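Best finish for a wooden work table?
Workshop & Garage > Benches and Tables

londbridge_lou
Wednesday, 7:40 pm
So excited to finally join in here! I want to refinish my work table and I'm stuck between oil and poly.
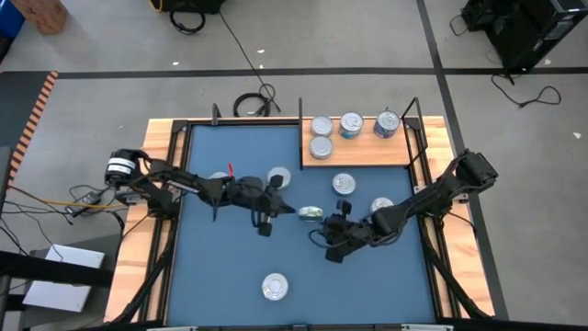 I do glue-ups, painting and a bit of leather work, so it has to survive spills. Budget is $40.

Plinton577
Oil, all the way! Two coats of Danish oil, 30 minutes between wiping, done. When it gets scruffy you sand the bad spot and wipe on more – so easy.

EsiSarpong
Love oil on a cutting board, but for glue and paint I'd go poly. Dried glue pops right off mine with a scraper!

Plinton577
Until you gouge it, and then you're stripping the whole top. Wax over oil sheds glue just fine.

EsiSarpong
I've had the same three coats on for six years, gouges and all :)

fledex
Whichever you pick, do the underside too! Mine cupped badly one September with only the top sealed.

londbridge_lou
Ooh, hadn't thought of the underside. Leaning poly now, satin. Is 243 a weird grit? The guy at Liao had only 240 and 320.

fledex
240 is what you want between coats.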